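Help pages > Household > Laundry and clothes care > Dark colours

How do I stop black T-shirts going grey?

I moved to Buvport in February and since then my dark clothes are losing their colour very quickly. I have eleven T-shirts that I bought for work, all from Gakton, all the same thin cotton (145 grams per square metre, it is written on the packet). In my old flat they stayed black for a long time. Now the older ones look like charcoal and the seams are almost white.

I wash at 40 degrees with normal powder, full drum, and dry them on the balcony when the weather permits it.

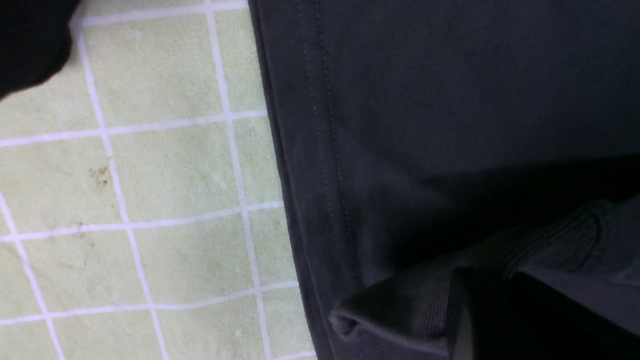 The water in this building is hard, the kettle shows it after a few days already. My neighbour says the powder is the problem, my sister says it is the sun. I would like to know which one I should change first, and if there is any way to bring the colour back to the old ones. I do not want to dye them in the bathtub, the landlord would not be happy.

I fold them the day they are dry, so I do not think the wardrobe has a part in it.

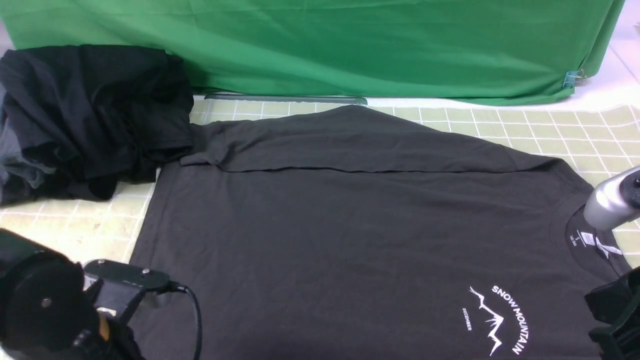 Black T-shirt on the cutting mat, one part folded over.

Thank you in advance for every advice.
Asked by Irnine

Reply from Skov

Change the powder first. Many normal powders have bleach in them, this is good for white sheets and bad for black cotton. Take a liquid for dark colours and wash at 30. Also turn the shirts inside out – the rubbing in the drum makes small hairs on the surface, and these hairs make the cloth look grey even when the dye is still there.

With hard water you must look at the table on the bottle and take the dose for hard water. If you take too little, the lime stays in the cloth and it feels stiff. If you take too much, it does not rinse out and you get pale marks. When I see such marks I run a second rinse without any product.

Do not fill the drum completely. You should be able to put your hand on top of the clothes without pushing.

About the sun, your sister is also right. Dry them in the shade or inside out. Fold them when they are fully dry, and if there are deep creases a warm iron on the inner side is enough.

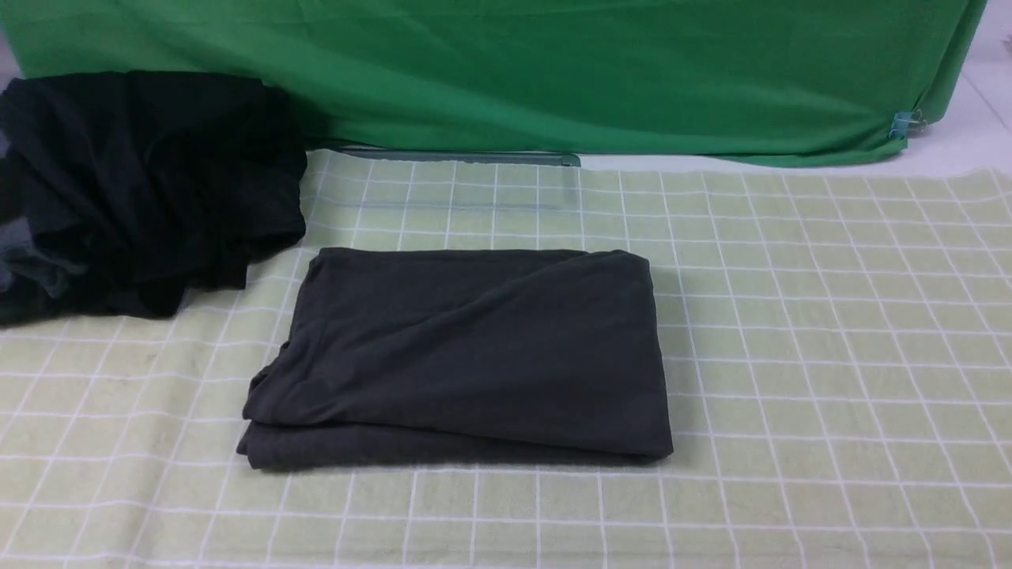

Toshio Honda wanted to know if vinegar in the softener drawer would help too, as his mother always did it with dark school trousers. I have tried it for two months and saw no difference in the colour, only the towels became a little softer. Some machine makers do not like it for the rubber parts, so please read the manual before.

For the old shirts there is not much to do without dye. There are dye products which go directly in the machine, but ask the landlord if the machine belongs to the flat. The seams are often sewn with polyester thread and they will stay light.

Edited 14th April: I wrote first that salt fixes the colour. It does not do this with finished clothes, sorry.
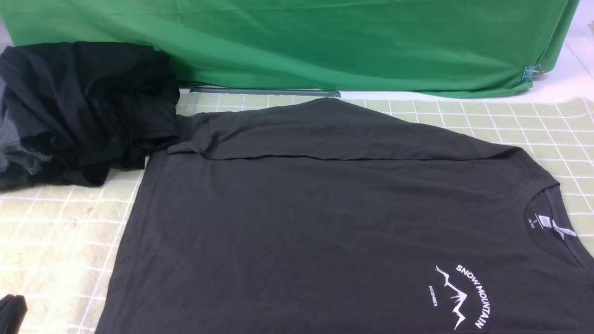
Reply from a guest

just buy new ones, thin cotton is never black for long. mine are from the market and they are grey also

Related questions
Dark liquid leaves white lines on jeans
Is the balcony too sunny for wool?
How to measure water hardness at home
Collar of T-shirt becomes wavy after washing
Machine dye: how to clean the drum afterwards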